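Willow and rattan care > Storage and humidity > Rattan basket creaking and splitting at the rim after winter

hwainwright
Posts: 1,738
7th November

I have a rectangular rattan basket with a twisted rim, bought from Whitlock a few years ago. It lives indoors on a shelf. Last winter it started to creak when lifted, and by March two of the outer strands on the rim had split along the grain at one corner. I glued those and they have held. The heating is back on now and the creaking has started again.

The room sits at 35 to 40 per cent relative humidity with the heating on, measured with a cheap digital hygrometer on the same shelf. In summer it is nearer 60.

Questions on treatment rather than repair:
1. Is misting with plain water enough, and how often?
2. Does oil do anything useful on rattan, or does it only change the colour?
3. Is there any point in varnishing an old basket?

Howard Wainwright

skeinandstake
Posts: 412

1. Yes. Fine mist, inside and out, once every three or four weeks during the heating season. Let it dry in the open away from the radiator. Do not put it back against a wall while it is damp.
2. Oil changes the colour.
3. No.

osier_ed
Posts: 96

I disagree with skeinandstake on the second point. Boiled linseed cut half and half with white spirit does slow down moisture exchange. It does not stop it. I have used it on chair seats for years and the treated ones move less between seasons than the untreated ones in the same room. You do have to wipe off every trace of excess after ten minutes or it goes tacky and collects dust. Lay the rags out flat outdoors to dry, as they can catch fire if left in a heap.

skeinandstake
Posts: 412

Chair seats are usually cane, cut from the outer skin of the vine, which is glossy and takes up very little of anything. A basket like Howard's is more likely to be woven in core, the inner part, which is porous. Oil goes into core, darkens it unevenly and stays there. After that it will not take up water properly when you want to soften a strand for a repair. I have had to cut out whole sections for that reason.

osier_ed
Posts: 96

Fair comment about core. I would still oil a piece that nobody intends to repair.

Howard, can you confirm which it is? Wet a patch on the inside wall. Core goes darker almost at once. Skin beads.

hwainwright
Posts: 1,738

Tested. The wall strands are flat and go dark straight away, so core or something close to it. The rim beads on the outer face and goes dark on the inner, which I take to mean the rim strands were split from whole vine with the skin left on one side.

That may explain the splitting. If one face takes up water and the other does not, the strand will try to bend across its width each time the humidity changes.

evelien_b
Posts: 530

That is correct, and it is common on rims. The skin side is also stiffer, so makers like it where the basket is handled. The weak point is the corner, where the strand is already under bending load.

Misting from the outside does very little for a rim like that. Turn the basket over, lay a damp cotton cloth along the inner side of the rim for 20 minutes, then take it off and leave the basket upside down until dry. I do mine twice each winter.

The base needs less attention if it is an open weave, because air reaches both sides of each strand.
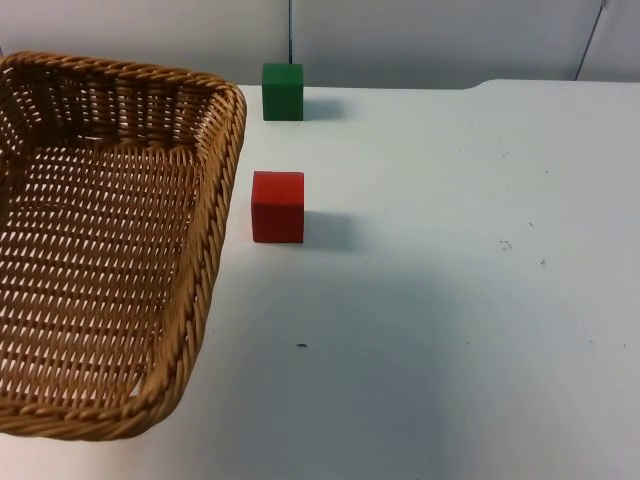
Two more things to check. First, how it is being lifted. If the basket has no handles, people tend to pick it up by one side of the rim with the contents still in, and all the load then goes through two corners. Support it from beneath. Secondly, the glue. If you used a hard glue such as superglue, the repair will not flex and the next split will start right beside it. PVA is better and can be softened again with warm water.

Evelien Bakker

hwainwright
Posts: 1,738

It was superglue. I shall leave it until it fails and then redo it in PVA.

It does get lifted by the rim, usually full of magazines. I weighed a full load this evening at 7 kg.

skeinandstake
Posts: 412

7 kg is too much for one side of a rim. Halve it.

milldam
Posts: 13

Has anyone tried the Truvero basket conditioner? The label says it feeds the fibres. Skustine sell something similar in a spray bottle.

skeinandstake
Posts: 412

Dead plant fibre cannot be fed. The Truvero one smelled of white spirit and left a waxy film when I tried it on an offcut. I have not used the other.

osier_ed
Posts: 96

I have used the Skustine spray. It behaved like thin furniture polish. No harm done over one winter and no measurable benefit either. I would not pay for a second bottle.

evelien_b
Posts: 530

A bowl of water on the same shelf will do more than either, though in a large room the effect is small. Moving the basket to an unheated hall would be better still — anything between 45 and 60 per cent is comfortable for rattan. Above 70 for long periods and you will be asking about mould.

milldam
Posts: 13

Thanks. I will leave it on the shop shelf.

hwainwright
Posts: 1,738

Basket moved to the hall, currently 52 per cent. Damp cloth applied to the inner rim as described. The creak on lifting is quieter but still there at the glued corner. I will take another reading in March and post it in this thread.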